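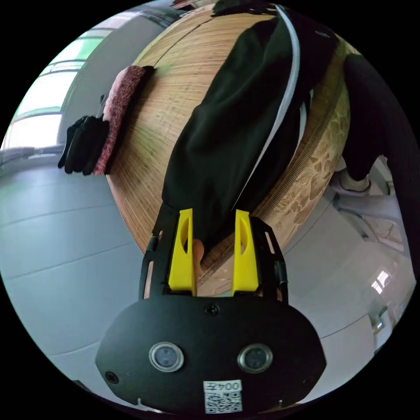 Seite 503

3.2 Prägequalität und Oberflächenbefund

Die untersuchte Serie umfasst 200 Silbermünzen zu einer Unze, die im August aus geschlossenen Tuben der Prägestätte Vindport entnommen wurden. Als Vergleichsgruppe dienten 26 Stücke der Ausgabe Arholm mit identischem Nenngewicht. Beide Gruppen wurden vor der Messung 24 Stunden klimatisiert gelagert und ausschließlich am Rand gefasst. Eine Reinigung fand nicht statt, da selbst milde Tauchbäder den Prägeglanz verändern und die Reflexionswerte verfälschen.

Das Gewicht wurde je Münze dreifach bestimmt und gemittelt. Sämtliche Stücke lagen oberhalb des Sollgewichts von 31,103 g. Die Streuung fiel in der Gruppe Vindport geringer aus als in der Gruppe Arholm, was auf engere Toleranzen beim Stanzen der Ronden schließen lässt. Ein Zusammenhang zwischen Gewicht und Randhöhe ließ sich in keiner der beiden Gruppen nachweisen.

Milchflecken traten überwiegend im Feld zwischen Motiv und Umschrift auf, selten auf den erhabenen Partien. Die Klassifikation folgt dem vierstufigen Schema nach Porkel (Stufe 0: ohne Befund; Stufe 3: flächige Trübung). Stufe 3 wurde nur in der Gruppe Arholm vergeben. Die Ursache der Flecken bleibt umstritten - diskutiert werden Rückstände aus der Rondenwäsche ebenso wie Einschlüsse beim Glühen. Die vorliegenden Daten erlauben hierzu keine Entscheidung.

Abbildung 4: Greifwerkzeug mit zwei gelben, parallel stehenden Fingern und schwarzem Gehäuse.

Für die Reliefmessung wurde das Verfahren Jin mit streifendem Licht angewandt. Pro Münze wurden 2000 Messpunkte auf der Bildseite erfasst. Das architektonische Motiv der Ausgabe Vindport weist feine vertikale Linien auf, deren Tiefe mit zunehmender Stempelstandzeit abnimmt. Stücke aus derselben Tube zeigten dabei nahezu gleiche Profile; zwischen den Tuben waren die Unterschiede deutlich. Die Tube ist daher in der Auswertung als Zufallsfaktor berücksichtigt.

Nicht erfasst wurden Kratzer unterhalb der Auflösungsgrenze sowie Verfärbungen am Rand. Letztere sind für Anlagemünzen von geringer Bedeutung, beeinflussen aber den Sammleraufschlag im Zweitmarkt, auf den Abschnitt 4 eingeht.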